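Kitchen tips: working the tray line with the two-arm unit

Since the arms came to the Bullurside kitchen, the job at the counter has changed. You carry less and set up more. These tips come from the prep crew.

Keep the middle of the counter clear. Pots, cups and containers go along the far edge, and the blue tray goes near the arms.
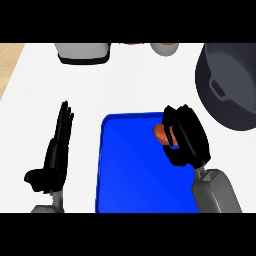
Wipe the counter before you set the tray down. A damp tray slides, and then every placement is off. If you have to move it, press pause first and wait for both hands to stop.

Put one item on the tray and check it before you let the full run go. A run is 120 trays, so a bad start costs a lot of food. Stella Muli on the early shift marks the tray corners with 2 bits of tape. Change the tape when it lifts.

Wash the hand covers every 6 hours in warm soapy water. Do not use bleach on them. 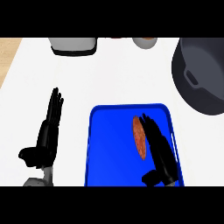

BULLURSIDE, 19/04/2026

Changes for staff. Nobody has lost hours. Two people who used to load trays now do checking and labels, and Erasto Urio has moved to ordering. Wrists are less sore by the end of a shift. The checking is dull, so swap every hour.

Write down each stop in the Kurek log, even short ones. If the same stop comes up twice in a shift, tell Khadija El Khatib. Spare covers are on the shelf under the sink.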